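How a Robot Learns to Open a Cabinet Door

Written for young readers by Ngân Giáp
January 24, 2026

If you have ever tried to unwrap a candy with mittens on, you already know a little bit about being a robot. Your fingers are fat, you can't feel the edges very well, and the candy keeps getting away from you. Keep those mittens in mind, because we are going to spend some time today with a robot named Nikinine, and Nikinine's job this winter is to get good at opening a door.

It isn't a door like the one on your bedroom. It belongs to an electrical cabinet, which is a big metal box full of wires and switches. Buildings have them, and so do factories and water plants and the places where trains are fixed. Our cabinet stands in the practice room at the Reston workshop, and everyone who works there calls it Clultgate, which is a silly name for a gray box, but it stuck.

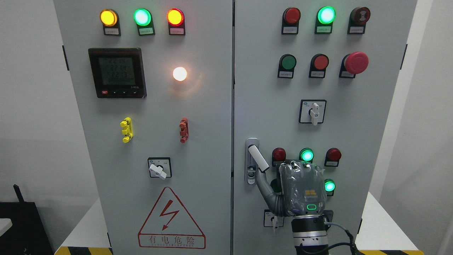
Electricity is useful and it is also dangerous, and grown-ups who work with it have to take special classes and wear special gloves. If a robot could go up to the cabinet first, the person could stay back where it's safer. That is the whole idea behind Nikinine. But before a robot can help anybody, somebody has to help the robot, and that is called setting up.

Setting up starts with the hand. A robot hand has joints, just like yours, and each joint has to be told where "straight" is and where "bent" is. The workshop people do this every morning. They ask each finger to open all the way and then close all the way, and they watch closely (I love this part – it looks like the robot is waving at a baby). If one finger is slow or stops too soon, they find out why before anything else happens.

Next comes the cover. Nikinine's hand wears clear plastic for door practice, the way you might wear a smock for painting. Dust and grit are bad for small moving parts, and a wrapper is a lot easier to change than a finger! The plastic has to be snug but not tight. When it's too tight the fingers can't bend, and when it's too baggy it slides around, and then we're back to candy and mittens.

After that, the team checks the cable. A cable carries signals, and power too, and it has to have enough slack so that the arm can reach up high and down low without tugging on it. My friend Brandão, who has looked after robot arms for years, moves the arm very slowly through its whole reach and keeps one eye on the cable the entire time. He says a pulled cable is the most boring way to lose an afternoon.

Now the robot can try the handle. Think about how you would do it. You look, you reach, your fingers touch metal, and you pull without thinking about it at all. The robot has to do those things one at a time. It has to work out where the handle is, bring the hand close without bumping any of the buttons, and then place its fingers. A little too far over and it misses. A little too close and it knocks into the door.

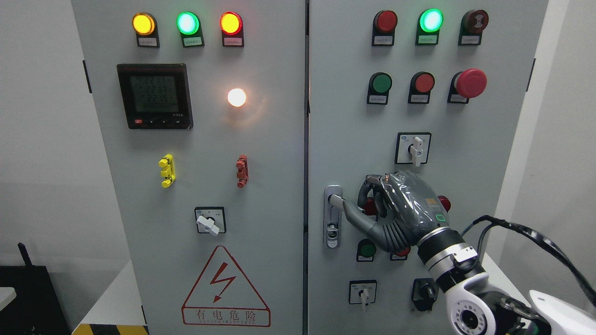

Nikinine's thumb curls over the top of the door handle.

The team had 40 tries planned for the first day of door practice, back in September, and they got through every one of them, although plenty ended with the hand closing on nothing but air. That's all right. After each try, the people write down what happened, and then they change one small thing. Maybe the thumb goes a bit lower. Maybe the wrist turns a bit more. They change only one thing at a time, so that if the next try goes better they know what to thank. By the end of the month there had been 315 tries, and the notebook was getting fat.

You may have noticed the big red button shaped like a mushroom on the cabinet door. That's an emergency stop. Machines have buttons like it so that a person can stop things in a hurry, and it sticks out so it's easy to hit with your whole palm. There's a warning triangle with a lightning bolt, too. If you ever see a sign like that on a box or a fence, stay away from it and tell a grown-up if the door is hanging open.

At the end of the day the robot gets looked after, a bit like a horse after a ride. The arm goes back to its resting place, the old plastic comes off, and somebody wipes down the fingers and feels each joint for wobbles. Any loose screw is tightened and written in the notebook.

Something to try at home: put on a pair of thick mittens, close one eye, and open a kitchen drawer using only your thumb and one finger. Then do it again, changing one small thing.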